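# Safe working rules for a kitchen pick-and-place arm: project report

Greer Purves, Ilir Janevski and Asnakech Lemma. Supervisor: Mafalda Magalhães.

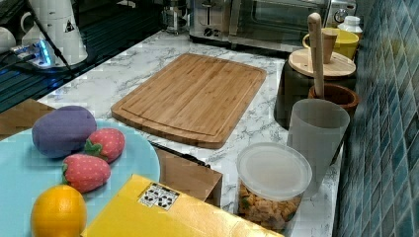

**Does a small, slow arm need written rules if it already stops on contact?**

It needs them. Stopping on contact limits how hard the arm pushes, but says nothing about what it is holding, what it might knock over, or who is allowed to switch it back on.

## 1. What we set out to do

Our task for the spring term was to write a set of working rules for a tabletop arm used in an ordinary kitchen, and then to try them for long enough to find out which ones people kept to. We did not design the arm or its control program. Both came from the year above, under the project name Brotura, and we changed nothing in either except the speed limit.

The lab already has rules for the larger arms in the McIver room. They assume a fence, a locked gate and a floor with nothing on it. A kitchen has a worktop with things on it, people who want to reach across, and a kettle. We read the lab rules first and marked each one as usable, usable with changes, or no use to us. Most fell in the middle group.

## 2. Setting up

The objects to be moved were soft toy foods, such as plush strawberries. We chose them because they can be dropped or squeezed without harm. Struan Carnegie from the technical staff asked us early on why we were keeping everyday kitchen things on the worktop at all. Our answer was that rules tested on a bare bench would tell us little about a kitchen. He accepted this on condition that we wrote down what was on the worktop at the start of each session, and this became rule 1.

We ran 100 trials in February and March. One trial is one object picked up and put down. For the first 50 we used the lab rules with as few changes as possible. For the second 50 we used our own draft.

## 3. The rules as they now stand

1. Write down what is on the worktop before power goes on. If something is added later, add it to the list.
2. Two people are present for every session. One runs the program and the other watches the arm. The watcher does not type, take notes or use a phone.
3. The watcher holds the stop button in the hand. A button on the worktop does not count.
4. Nobody reaches into the working area while the arm has power, including to pick up something that has fallen.
5. Sharp items are never pick-up targets. If one has to be on the worktop, it goes on the list in rule 1 with its position, and both people say aloud that they have seen it.
6. No hot liquid within reach of the arm. A kettle in the room stays empty until the arm is off.
7. Cables are checked by eye along their full length at the start and after any stop.
8. After a stop, only the person who pressed the button may clear it.
9. Every stop is logged, including the ones that seem silly.

## 4. What happened

The old rules did not require the watcher to keep both hands free, and in the first half the watcher usually ended up with the logbook as well. Asnakech noticed this when reading the log back: the handwriting was hers on trials where she was down as watcher. Rule 2 was rewritten the same day.

Rule 4 was broken twice, both times by Ilir, and both times to catch a toy that had rolled. The arm was between moves and there was no contact. We talked about whether a sign would help and decided that it would not. We put a raised strip along the front edge of the working area instead.

Rule 5 caused the longest argument. Greer wanted knives kept out of the room entirely, which is what the McIver sheet says for loose blades. Ilir pointed out that a person at home would not clear the knives first, and that a rule people ignore is worse than a weaker one they follow. The present wording is a compromise and Greer still does not like it. Mafalda has asked for it to go to the lab safety meeting before another group uses it.

Rule 8 slowed us down more than we expected. If the watcher pressed stop and then had to leave, the session was over. We kept the rule.

## 5. Limits

All the people who tried the rules had helped write them. We did not test with a newcomer, and we think rule 1 in particular would be skipped by someone in a hurry. The speed limit stayed at one setting throughout, so we cannot say whether the same rules would be enough at a higher speed.

We also did no work on gloves, wet surfaces or children in the room.

## 6. Handover

The rule sheet, the log and the blank worktop lists are in the Zundton folder on the shared drive. The paper copies are in the tray by the door. Next year's group should ask Struan for the stop button, as it has to be signed out.

Last edited 31st March, G.P.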